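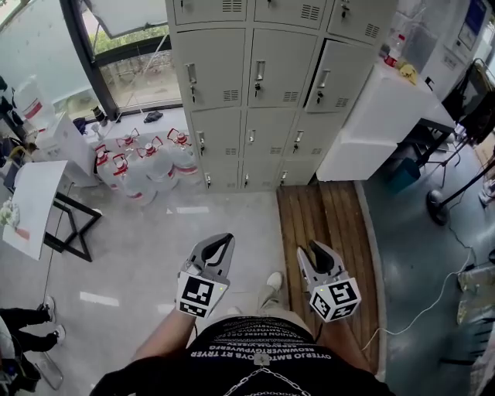
*Gray claws, concrete floor, a gray sneaker.*

Rain on the customs shed. Six in the morning, coffee from the machine, tasted like the machine. Arif Hutapea had both ledgers open on the counter and one elbow on each so the fan wouldn't turn the pages.

1419 tons out of the Grimlow pit. 1321 tons onto the ship at Oltport.

Same week. Same trucks. Same ore.

"Moisture," said the man from Menon. Clean boots. "It dries on the road."

"It's raining."

"It dries before that."

Arif wrote down *moisture*. He wrote everything down, it was the one habit the ministry had given him that stuck. Then he asked for the weighbridge slips and the man from Menon said they were being scanned. Where? In the capital. When would they be back? The man looked at the rain.

So he walked up to the weighbridge himself. Forty minutes in the mud, ministry shoes. The woman in the booth had a heater going and a radio with a soccer game on it, some repeat, and she didn't turn it down.

"You're the royalty man."

"I'm a royalty man."

"The last one came in a car."

She had copies. Of course she had copies, in a cookie tin, carbon paper, the purple kind that comes off on your thumbs. She'd kept them because years ago they had docked her pay over a missing slip and she was never going to be docked again. He asked could he borrow them. No. Could he read them? She pushed the tin over with her foot.

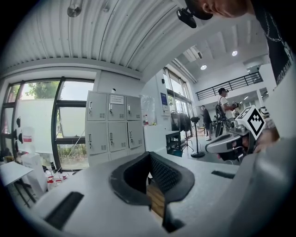 The royalty was a percentage of what got shipped, so a ton that never got to the ship never paid. Simple. A schoolkid could do it. He did the sum on the back of his bus ticket, and then did it again becuase the first answer made him feel sick. Times the price. Times the weeks. He drew a box around the number, then went over the box till it was a thick black border with blocky shapes filled in along the inside, like the square printed on that white cube, and by then you couldn't read the number anymore. Which was fine. He knew it.

It was more than the clinic. More than the road too, probably, the one the loan was for. The one the country was paying back out of the royalty.

He went back to the slips. Truck after truck, all weighed full at the pit. Then every so often a truck with a little P in the corner, in pencil.

"What's P?"

"Pemton."

"What's Pemton?"

She turned the radio down. First time.

"It's a yard. Past the fish market. They said it was for washing the trucks."

"Do they come out clean?"

"They come out empty."

He took the bus down. Asked at the fish market, got three directions, two of them the same. A fence, a gate, a guard asleep on a chair under a tarp. Behind the fence, ore. A hill of it, red-brown, running off in the rain and down the gutter and between the stalls, and the women there were just sweeping it along with the fish scales. Had been for a while by the look of the broom.

He stood there. Should have had a camera. The ministry phone took pictures but only held 40 and they were all of receipts.

He deleted the receipts.
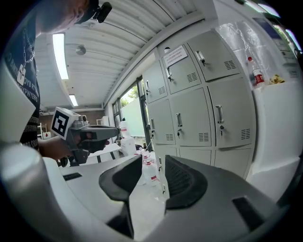

The 600 dollars was in an envelope, and the envelope was on his bed when he got back to the guesthouse, nicely squared up with the pillow. No name on it. He counted it and put it back and went down to ask who'd been up. The kid at the desk was new, hadn't been there at breakfast. Black T-shirt, rows of white lettering down the front, the kind you start reading and give up on. Silver chain over it, and a white pendant with a dark mark on it, like a cross. He was holding the pendant. Kept holding it.

"Nobody went up, sir."

"Somebody made my bed."

"You have a call, sir."

It was the deputy director. Warm, very warm. How was Oltport, was he eating, had he tried the crab? The mission from the lenders was in town and everything was going so well, they were pleased, the next payment was practically signed. And the report. Just a page would do. Had he looked into moisture at all?

"I have it written down," Arif said.

"Good. Good man."

"There's a yard, sir."

Line noise. Or breathing.

"There's a bus at five," said the deputy director. "I'd be on it."

He gave the kid the phone back. Asked him for tape, an big envelope, and the price of registered mail to four different newspapers. The kid looked at the stairs, then the street door, then got the tape out of the drawer.

"Two of those are owned by Menon, sir," he said.

"Which two?"

The kid told him.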